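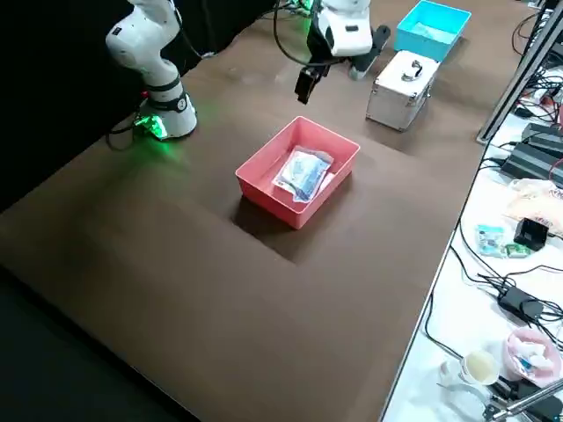

By Slavica Delić, for Foltico
Ivville, 30 Apr 2023
For immediate release

Two bins and a big table: Foltico opens Bako, a pack-and-sort room for Ivville

Hello, friends of the press (and anyone else who got this forwarded)! I'm Slavica, I started Foltico in my own spare bedroom, and I have news I've been dying to share. We're opening Bako, a room on Gunorent Street where people can bring their messy drawers, half-packed boxes and bags of who-knows-what, and get them sorted on a proper big table with somebody to help. Doors open to everyone tomorrow morning at nine.

If you've ever tried to pack up a home office on the floor, you know why I wanted a table. Mine was on my knees for most of last November, surrounded by chargers, and I could not for the life of me find a clear spot to put anything down. A big brown tabletop with room to spread out changes the whole mood. You tip out one bag at a time, you look at it, you decide.

The way we sort at Bako comes down to color. The pink bin sits in the middle of the table and takes whatever you're working through right now. The blue one goes at the far end and stays open for things you've already decided to keep. I get asked why it isn't the other way around, and all I can tell you is that I tried it the other way around and kept dropping receipts in with my good scissors.

The pink bin is the one I'm fondest of. It's plastic, it's a rectangle with sides that flare out a little, and it's a kind of salmon color that you can spot from across the room. In the picture it has a clear plastic bag in it with some white and blue printed packaging inside, all crumpled up at one end, and that's exactly the sort of thing people bring us. Packaging is the great middle child of household clutter. You kept it in case you had to send something back, then you kept the thing, and the wrapper stayed in the drawer for years!

So we talk through it with you. Does it have instructions you need? Keep those, flat, in a folder. Is it only a wrapper? Then out it goes, to whichever recycling your building takes. If you truly can't decide, leave it in its bag and put it back in the pink bin for the next round. We're pretty relaxed about second rounds.

Then there's the hard case. Plenty of our testers had one at home already, a silver aluminum one with ribbed edges, metal corner guards and a handle on top, and they'd been using it as a footstool. I love these for the stuff you'd cry over if a box got dropped. Misaki Murakami, who runs our packing sessions, puts the case on the table right at the start, before a single bag gets opened. "People pack the case last and then there's only socks left to put in it," she told me. "Choose what deserves it while you're still awake."

Small things get their own side table, a white one, and I'll be the first to admit it never stays neat. Power adapters, black cables, little packets, plastic bags that are still waiting for their turn - they all drift over there. We've decided that's fine. A side table that catches the odds and ends keeps the main one clear, and you can go through the drift at the end with a cup of coffee.

Cables have turned into a specialty, by the way. Peiyu Bai, who joined us for the test sessions and then stayed, teaches a short class on them. You match each cable to the thing it powers, you loop it loosely, you put a paper tag on it in your own handwriting. Any cable with no partner gets a paper bag with the month on it, and if you haven't gone looking for it by the time you've forgotten what's in there, you can let it go.

We ran the test sessions for 60 days with neighbors, cousins and people from the bus stop. Between them they went through 284 bags, which Peiyu kept a tally of on the back of a calendar. One of our testers, Ottavio Negri, came in to pack for a move across town and ended up emptying his whole hall closet. "I found three tape measures and the box for a phone I had in college," he said. "I kept one tape measure. I'm still thinking about the box."

A few practical things, in the order people usually ask me:

A session lasts two hours and you get a table, both bins, tags, tape and one of us. Bring your own case if you have one. Bring snacks too, but please eat them on the bench by the door (crumbs and tape do not mix, ask me how I know).

You can come with one bag or a carload. For a carload, call first so we can hold a second slot for you.

You take home everything you keep. The bins stay here, though you can buy a pair at the counter if you've gotten attached.

Kids are welcome with a grown-up, and they tend to be very strict about what goes in which bin.

The money for the room came from my savings and from 700 very patient subscribers to our tidying newsletter, who prepaid for sessions before there was even a lease. They get first pick of the evening slots, and I owe them all a thank-you. Azra Yordanov found us the space, talked the rent down and painted the back wall, and she'll be at the front counter most mornings if you'd like to hear her opinions on masking tape.

Reporters, bloggers and the plain curious are welcome to sit in on a session or, better yet, bring a bag and take part. I'm happy to talk about packing, sorting, the right way to pad a case, or why I think everyone should own one bin in a color they can't ignore. Misaki can talk about moves, short ones and long ones, and Peiyu will do cables for as long as you'll let him.

About Foltico
Foltico is a small tidying and packing business in Ivville. We write a newsletter, make house visits and now run Bako, our sorting room on Gunorent Street.

Press contact
Slavica Delić, Foltico. Ask for me at the Bako counter, or leave a message with Azra and I'll call you back the same day.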